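Equipment Planning for a Two-Arm Cloth Handling Bench
Student Project Report, Mechatronics and Design, Grunham College

1. Purpose of the report

The department asked the project group to prepare an equipment plan for the cloth handling bench in the Zatano workshop. The bench is shared between the robotics module and the textiles module, and until now each has bought parts for it separately. The result is a mixed stock of clamps, cables and fingers, with no single record of what is in use and what is spare. The group was asked to produce a priced list for the coming year, to recommend an order of purchase, and to say which items could wait.

Programming of the arms was outside the scope of the work and is covered in a separate report. Running costs such as electricity and room charges were also left out, as they are met centrally.

2. Method

The group began with an inventory of the bench and the store cupboard. Each item was entered in a shared sheet with its condition, its likely life and the price of a replacement. Users from both modules were then asked to keep a note of every session in which work stopped for want of equipment. The notes were kept for three weeks, ending before the September intake.

Prices were requested from Mirkex and Taipe. Both firms were sent the same list and asked to quote for delivery separately. Mirkex replied in full. Taipe quoted for clamps and cable supports but declined to quote for gripper fingers in small numbers, so the comparison in that category is incomplete.

3. Findings

The arms themselves caused very few of the stoppages recorded. Most of the lost time came from small parts: a worn fingertip, a clamp already in use at another bench, a cable that had to be moved before a cloth could be laid out. These are inexpensive items, but they had been bought one at a time as they failed, and the delivery charge was sometimes more than the part.

Fingertips wear faster with coarse cloth than with smooth cloth. The textiles module had planned to move to heavier material in the spring term, and the original budget made no allowance for this. The group estimates that spending on fingertips would rise by up to 20 per cent if the plan goes ahead.

Test cloths were also found to be under-budgeted. Plain sheets are cheap, but the vision exercises need printed ones, in which different areas can be told apart by colour. Printed sheets had been charged to the textiles module alone, although both modules use them. The group proposes that the cost be shared equally.

4. Recommended order of purchase

First priority: spare fingertips, and clamps kept for this bench only.
Second priority: overhead cable supports and fixed cable clips.
Third priority: printed test cloths, bought as a single order before term.
Deferred: a second work surface, and any change to the arm mountings.

The second work surface was requested by several users. It was deferred because the room could not hold it without moving the store cupboard, and the cost of that move has not been confirmed by the estates office. The group suggests that the question be raised again when the room is next measured.

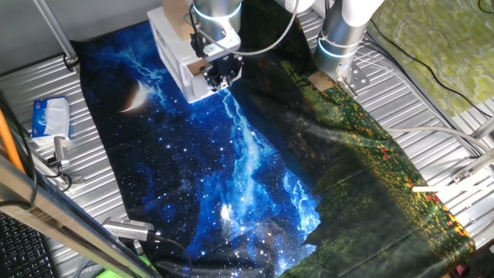 Cable supports were the item on which the group found it hardest to agree, and they were moved from third to second priority late in the work. The argument against them was that loose cables can be tidied by hand at no cost. The argument for them rests on the working area itself. With a large printed sheet spread out, such as the night sky and meadow cloth, much of the metal surface is taken up, and the small clamps with their dark cables have to share what remains with anything else set down there. A white cable also runs across the right side of the surface above the cloth. The group therefore recommends that the supports be ordered together with the clamps, from Mirkex if the quoted delivery charge still holds - the Taipe price was lower per item but higher once carriage was added. The priced list is held with the inventory sheet, and both should be checked against stock before the order is placed.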